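Exhibition lighting for small objects: notes from the Gallholm show

The Gallholm show closed in August and I have finally gone through my lighting notes. It was a display of household design, 86 objects in one long room, most of them small enough to hold in one hand. I did the case layout and the lighting plan. What follows is mainly for people who have to light small things on a limited budget.

The room has a low ceiling and one track down the middle. A single track puts every beam at nearly the same angle, so objects on the far side of a case get a shadow from whatever stands in front of them. Our first plan had three rows per case. After a test with paper mock-ups we went to two rows, with the back row raised on blocks. That cost us one extra case but fixed most of the shadow trouble.

Glare was the second problem. The case tops were flat glass, and a visitor of average height saw the lamps reflected right over the labels. We moved the labels to the front edge, tilted them back, and set them in a larger type. Meenakshi Kaimal, who drew the labels, wanted dark text on a gray card. I wanted white. We tested both under the real lamps and gray was easier to read, so gray went in.

The floor color matters more than I had planned for. Dark case floors swallowed the iron and black plastic pieces. White floors made the glass vanish. We settled on plain pale wood for all cases, unvarnished, and adjusted the lamps from there. It is a dull choice and it held up for every material except the two horn spoons, which needed a sheet of blue paper.

Power was simple. The whole track drew under 800 watts with everything on. The oldest piece, a salt box dated 1827, had its own dimmed lamp on a timer, at the lender's request.
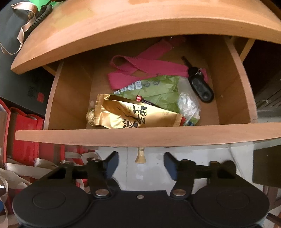 Posted by Vignesh Devadiga
12 Oct 2025 | Filed under: Exhibitions, Lighting

Three things I would change. The lamp heads should be numbered before they go up, with the same numbers on the plan. We numbered them afterward, from a ladder, and got 13 of them wrong. The blocks for the back row should be cut in two heights only; we had five, and no one could tell which went where when a case was opened for cleaning. And the test with mock-ups should happen in the evening as well as at midday, as the end window changes the first two cases completely.

Bastian Baumgart has asked for the block drawings for a show at Wisbridge. I will put them up here once I have redrawn them with the corrected heights.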